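The Warehouse on Rarnitz Road

The building at 3070 Rarnitz Road has no sign facing the street. Drivers who come for the first time usually miss it and turn around at the feed store. Inside are the stored goods of people who are between houses, and it has been that way since 1982, when Ishbel Ogilvie's father bought the place from a seed company and put in a new roof.

Household storage was a different business then. A family moving out of state would hand over everything it owned to a mover, who packed it in wood vaults and stacked the vaults two high. The customer got a carbon copy of the inventory and did not see the furniture again until it came off the truck. Self-storage, with its rows of roll-up doors and its padlocks, had not yet reached the county.

It got there a few years later. Two lots opened out by the highway, and the Ogilvies lost most of their short-term customers in one summer. Renters liked being able to get at their things on a Saturday without calling ahead. Ogilvie, who was in high school, remembers her father driving past the new lots and counting the cars.

What kept the warehouse open was the long-term trade. Estates made up a large part of it. When a house has to be emptied and the heirs can't agree, the contents go somewhere until they do. One dining set stayed in the building for 21 years. The bill was paid each March by a lawyer's office in Hisard, and the set was finally claimed by a granddaughter who had never seen it.

Jean Tosh runs the floor. She started in the office, typing inventories, and moved to the warehouse side when her boss retired. Her rules are short. Mattresses stand on edge only if they are going out within the week. Nothing made of leather gets wrapped in plastic. Pianos stay on the ground floor, away from the outside wall, and get a blanket but no cover.

"People worry about theft," Tosh says. "What ruins furniture is damp. You can put a good table in a bad room and lose the finish in one winter." 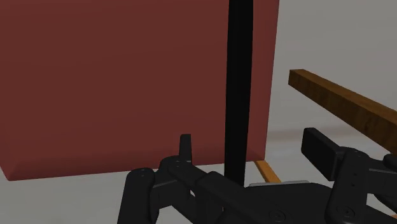
The damp problem was solved, mostly, by a dehumidifying system that Ogilvie put in after she took over. It cost more than the roof had. She paid for it by selling the back lot to Guérin, the nursery next door, which now grows shrubs where the moving trucks used to park. The trucks are gone too. Pickup and delivery are handled by Ollonell, a carrier two towns over, under an agreement that fits on one page.

The warehouse has 50 customers at present. Ogilvie would take more, though she turns away anyone who wants to visit their belongings often, and sends them to the lots by the highway. She gets along with the owners there. They send her their pianos.

Rates go up once a year, in March, and the notice is still mailed on paper. Tosh types the envelopes herself. A few come back every time with no forwarding address, and those accounts go into a gray folder in the front office. State law sets out how long the warehouse has to wait before it can sell the goods. Ogilvie usually waits longer. She has held four sales since taking over, and at the last one she bought a cedar chest herself and put it back in storage under her own name.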